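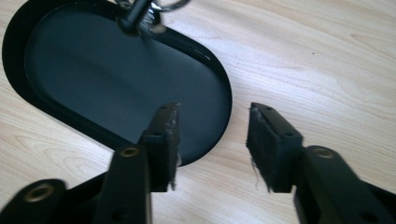

The most useful page in the new Kikov handbook has a drawing of a finger pad on it and very little else. Beneath the drawing are two lines: look at the pads before you start, and write down what you saw. I have read a lot of robotics guidance over the years, most of it written for people who build fenced cells in car plants. I can't remember the last time a rule made me want to get up and check something.

The handbook is for people who collect demonstrations with hand-held grippers. A person picks up a small object, moves it, sets it down, and a record of that movement goes on to train a machine. It's a young trade and a fast one, and until lately every lab had its own habits. Kikov, working with the tool shop Plustia, decided to put the good habits in one place. The result came out in June and runs to 40 pages, and I think it's terrific - short, plain, and clearly written by people with sore wrists.

Take the chapter on wear. Soft pads fray. Fibers work loose, edges go ragged, and the grip on a smooth metal part changes a little every day. The handbook doesn't ask for new pads every morning. It asks that both sides be replaced together, that the date go in the log, and that loose threads be trimmed between takes and never pulled.

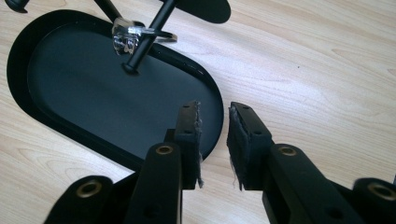 Frayed edges on a pair of gripper pads, the kind of wear the handbook wants logged.

Then there's the chapter on small shiny things, my favorite. Key rings, clips and polished hooks are awful to work with. They throw back light, they look different from every side, and a ring lying flat on a table gives a blunt fingertip almost nothing to hold. The old answer was to swap them for something easier. The handbook says to keep them in, start them in a different spot and at a different angle each time, and save the failed grabs along with the good ones.

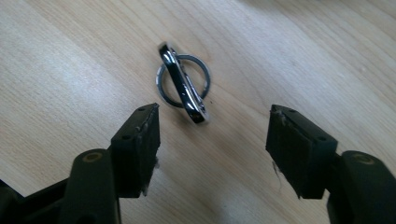 That last part took some arguing, I'm told. At Boersma, where the draft rules were tried out before release, the team had been deleting fumbles for as long as anyone could remember. Under the new rule a fumble gets a tag and stays. Their trial set came to 2,507 takes, and the people who later had to use it were glad of every miss, which gave them something to study when a machine made the same mistake.

The rules on the work area are just as down to earth. Mark where the table goes, so that it can be put back after cleaning. Keep cables on the operator's outer side, with enough slack for a full reach. Agree on a start position and an end position, say both out loud, and don't change either halfway through a set. If you work with 2 grippers, one for each hand, practice the handoff slowly before recording any of it. Take a break before your hands ask for one!

None of this is law, and I hope it stays that way for a while. Clorkthorpe, which trains new operators, already uses the handbook as its first week's reading and has sent back a stack of changes. Some are tiny (a better word for "tray," a clearer sketch of a hook over a bar). One is large: a request for a chapter on left-handed operators, who have been working from mirrored instructions all this time.
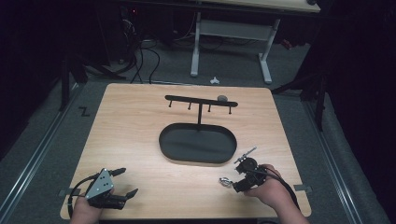
How often should an operator check the grippers during a session?

At the start, after every break, and any time a grip feels different from the one before. The handbook sets 4 points for each check: pads, screws, pivots and cable. With practice it takes less time than finding your place in the log, and the result goes on the same line as the next take, even when there is nothing to report.

The second edition is open for comments now, and the left-handed chapter is in draft. I've asked for a copy.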